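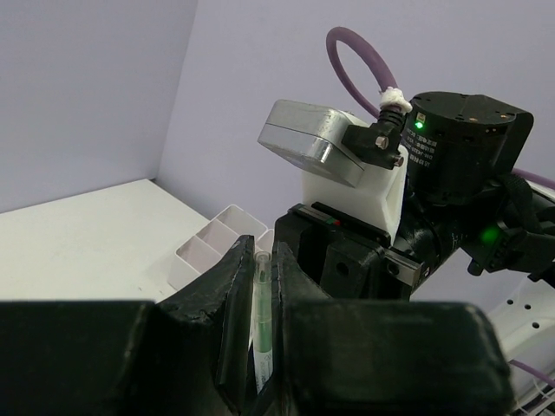

Moving my mother's old phone over to a new one this week. Android to Android, no root, no paid apps. Posting the steps as I go in case somebody else has the same job waiting.

1/ Check the storage on the old phone first. Hers said 16 GB total and it was nearly full. The transfer tool stalled on me twice before I looked. It wants some free space on the old device to work in.

2/ To free space, go to Settings, then Storage, then Apps, and sort by size. Open the biggest ones and tap Clear cache. Don't tap Clear data unless you know what that app keeps on the phone. Clear cache is safe. Clear data logs you out and can wipe downloads.

3/ Her gallery had 396 photos that were not backed up anywhere. The backup had been set to "Wi-Fi only" and she had Wi-Fi turned off to save battery. If you set up a phone for a parent, check this one setting.

4/ I turned Wi-Fi on, plugged the phone in and left it with the backup screen open. It finished by morning. The counter sat at 84 left for a long time, then went down again. Don't restart it when it does that.

5/ Text messages. The built-in cloud backup includes SMS, but it only runs when the phone is charging, idle and on Wi-Fi. To force it: Settings, System, Backup, Back up now. On some brands it's under Accounts. Search for "backup" in the settings search bar and you'll find it either way.
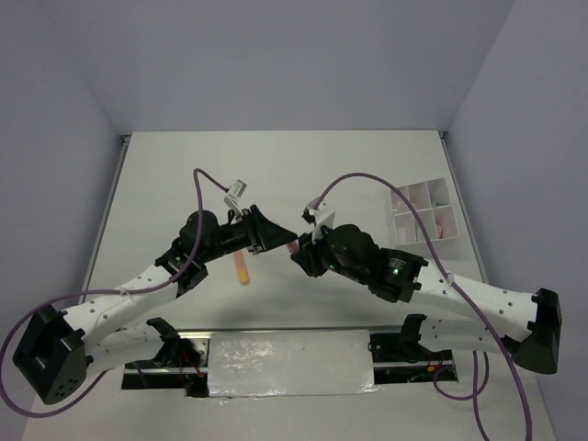
6/ Chat apps are separate. They don't come over with the phone backup. Open each one, find its own chat backup page, run it, and write down which account it went to. My mother had two email accounts on the phone and the chats were saved under the one she never uses.

7/ Renato Leiva asked if the cable is better than doing it over Wi-Fi. Yes, if both phones have the right port. Hers is micro USB on the old one and USB-C on the new one, so I needed the small adapter. With the cable, the copy itself took less time than the updates afterward.

8/ During setup the new phone asks what to copy. I unchecked Apps and left on contacts, photos, messages and call history. She had 3 flashlight apps and a cleaner app that put ads on the lock screen. Easier to install the few she uses by hand.

9/ Things that did not come over: alarms, the Wi-Fi password for my aunt's house, the custom ringtone, and the text size. Set the text size first. It's under Display, Font size. There is a separate slider for Display size which makes the icons bigger too. She wanted both up one notch.

10/ The ringtone was an mp3 in the Downloads folder. Copy it to the Ringtones folder with the Files app, then pick it from Sound settings. If it doesn't show up in the list, restart the phone and look again.

11/ Bank apps need a fresh login and usually a code by text. Move the SIM card before you start on those, or you'll be carrying codes from one phone to the other. I did one that way and then moved the SIM.

12/ Xiaoqing Hou adds: if you use an authenticator app, export the accounts before you reset the old phone. My mother doesn't have one, but I do, and I would have forgotten. It's in the menu under Transfer accounts on mine.

13/ Keep the old phone for a couple of weeks before you erase it. Switch it off and put it in a drawer. I've already gone back once for a voice recording that was saved inside the recorder app and not in the shared folders.

14/ Next is the home screen. She wants the icons in the same places as before, so I took a screenshot of the old one and I'm doing it by hand tonight. Will post the launcher settings for locking the layout when I've got them right.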